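Our club's shirt sponsor, and what I think of the deal

Print
E-mail

I was asked after the match on Friday why I hadn't written anything on the new shirt sponsor. I wanted to read the agreement first. Irina Pană keeps the club's papers and lets any paid-up member sit down with them at the office, so I went in before work and read it through twice. It runs to nine pages, two of them about the size of a logo.

For those who don't follow us closely, we play in the county league and draw 183 people on an average home day. The old sponsor was Bratu, the bakery, and they had been on the front of the shirt for as long as I've been going. They paid 800 a season and sent rolls for the youth tournament. Bratu sold two of their shops over the winter and told the club in good time that they wouldn't renew. There was no falling-out, whatever you heard in the parking lot.

The new name is Rodadex. They rent out scaffolding and small construction equipment, and they have a yard on the road to the quarry. They will pay 1000 a season for three seasons. In return they get the front of the first-team shirt, one board behind each goal, and their name read out at halftime. The sleeve is still open. Flastar had asked about it last year and then stopped answering calls.

My first thought was that 1000 is low. Botond Antal, who played left back here before his knee went, thinks it's very low. He says clubs a division above us get several times that, and he's probably right, but they also have a stand with a roof. We have a bank of grass and some 80 plastic seats that came from a swimming pool. I don't see who would be paying us more.

What bothers me is the third season. There is a clause that lets Rodadex leave after two years if the first team is relegated, with one month's notice. The club has no matching right to leave if a better offer comes along. I asked Cornel Buzatu about it, as he did the negotiating, and he said they wouldn't sign without it and he wasn't willing to lose the whole thing over one paragraph. I can follow that. I would still have asked for notice by April, so the club would know where it stood before the kit order goes in. If they pull out in July, we'll be playing in shirts with the wrong name on them or paying for new ones ourselves.
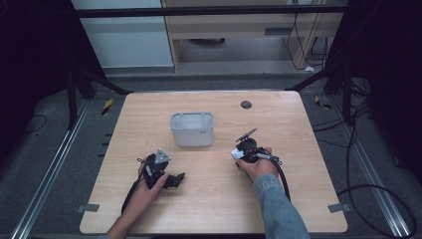 The other part I'd have done differently is the youth teams. The agreement covers the first team only, and the under-12s and under-15s are left with whatever is in the storage room. Murali Reddy coaches the younger group and has been buying training bibs out of his own pocket, which he told me only when I asked him directly. Bratu's money went into one pot and the kids got a share of it. The new money is listed under first-team costs: travel, referees, the physio. I have no complaint about the referees getting paid. I'd like to see a fixed part go to the youth side, and it should be written down somewhere.

Ovidiu Matei has said he will raise this at the members' meeting. He is also going to ask Pristeck, who do the printing, what a plain set of shirts for both youth teams would cost without any sponsor on them. If the price is reasonable, I'd put something in, and I know of four or five parents who would too.

As for the shirt, it's the same green as before with the lettering in white. The letters are bigger than Bratu's were. They'll wear it for the first time in the cup match away, and the replica ones go on sale at the gate the week after. I was told adult sizes only for now. Members can read the agreement at the office any weekday morning until ten, and you need to bring your card.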